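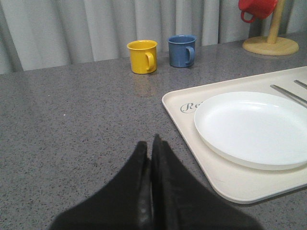 Speckled gray countertop, looking toward the back wall.

How to Seal a Granite Countertop

By Dennis Lyimo

Granite is hard, but it has small pores, and oil or wine left on an unsealed counter can soak in and leave a dark spot. A penetrating sealer slows that down. The work itself is short. Most of the time goes into waiting for the stone to dry before you start and leaving it alone after you finish.

Test the stone first

Put a spoonful of water on the counter in a spot you use a lot, such as next to the sink. Leave it for ten minutes, then wipe it up. If the stone underneath has turned darker, it is taking in water and needs sealer. If the color has not changed, stop there. Sealer put on stone that can't absorb it dries on top as a haze.

Test more than one spot. The area by the stove often behaves differently from the end of the counter that only collects mail.

What you need

Penetrating sealer for natural stone (I use Visik)
Dish soap with a neutral pH
Denatured alcohol for greasy areas
Soft white cotton cloths, at least four
Painter's tape
Rubber gloves

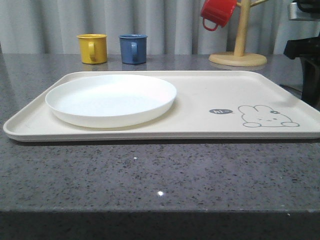
Buy a small bottle. My counters in Stestport come to 28 square feet and one pint did two coats with plenty left over. Sealer does go bad once it has been opened, so write the month on the label. Mine says November.

Clean and dry

Move what you can to another room. Wash the stone with warm water and a few drops of dish soap, then rinse twice. Soap film will keep the sealer out. Go over the stove area with alcohol on a cloth, open a window, and keep the burners off until the fumes are gone.

Let the counter dry overnight. Tape off the sink rim and any painted trim.

Apply the sealer

Work in sections you can reach without stretching. Pour a little sealer onto a cloth and spread it until the stone looks evenly wet. Leave it for as long as the label says – with Visik that is 7 minutes – and wipe off every bit that has not soaked in. Use a dry cloth for this and change it when it starts to drag. If a section goes tacky, wet it with a little fresh sealer and wipe again right away.

Wait an hour and repeat the water test. Put on a second coat if the stone still darkens.

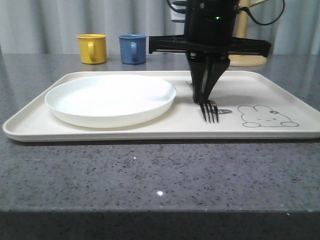
Keep the counter dry for the first day, and go easy on it for the rest of the week. Sealer sits inside the stone and does nothing for scratches or grit on the surface. A large tray like the cream one on this granite is useful for daily meals, with the fork tines coming down on the tray and the crumbs staying inside the rim. Lift the tray when you wipe, since water gets trapped under it.

For everyday cleaning, use soap and water. Leave vinegar, lemon cleaners and bleach in the cabinet.

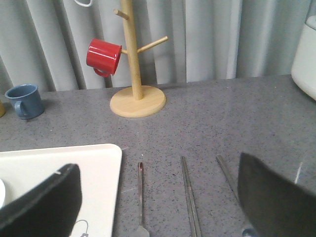
How often does granite need to be sealed again?

Run the water test once a year and go by the result. Light, open-grained stone may need a coat every year, while some dark granite goes many years without one.

Can I use the same sealer on the grout behind the counter?

Check the label. Visik lists cement grout, and I put it on with a small foam brush, wiping the tile clean as I go.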